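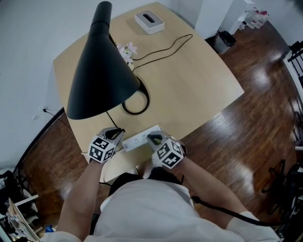 December 2023, notebook, reading and sitting group

Picking this up again after a gap, mostly so that Soo-ah and Lama can see where we got to before they take over the evening sessions. Lama, the earlier pages are in the other notebook, the one with the coffee ring on it, and you're welcome to anything you find there!

We finished the Estine translation last night, all 12 chapters, and I'm still turning over the one on watching a thought without following it. Pichit read it aloud and went slowly, which helped me a great deal (I tend to race through the parts I think I already know). Afterward we sat for longer than planned, and I noticed how badly I wanted it to be a good sitting — there's the wanting again, dressed up in its nice clothes. I wrote that same complaint in June, nearly word for word, and I was a bit disheartened to find it. Hannelore thinks finding it is the practice. Maybe so. I'd like to stew on it a while longer.

Changes tried this time:

Breath counting dropped for the first half. Two people missed it and said so. I didn't, though my mind went straight to the grocery list and stayed there.

Bell moved to the end only. Much better, keep.

Talk afterward kept to what each of us noticed, with no advice giving. Oluwatosin slipped once and so did I, and we both laughed about it. Keep this too, it changes the whole feel of the conversation.

Still open: whether the self the author talks about on page 87 is the same one he wants us to let go of in chapter 2, or whether the word is doing two jobs. Pichit says the translator had one English word for two different ones. I'd love to see the older Ruiz-Ortega version side by side, if anybody has a copy at home.

Next book is undecided. Soo-ah would like something shorter and plainer, and after this one I can't say I blame her. Lama has a soft spot for the Brangate letters — I've only dipped into them, but the one on washing dishes stayed with me for days.

To do: copy Pichit's notes on the last chapter, return Hannelore's cushion, ask Oluwatosin about the key.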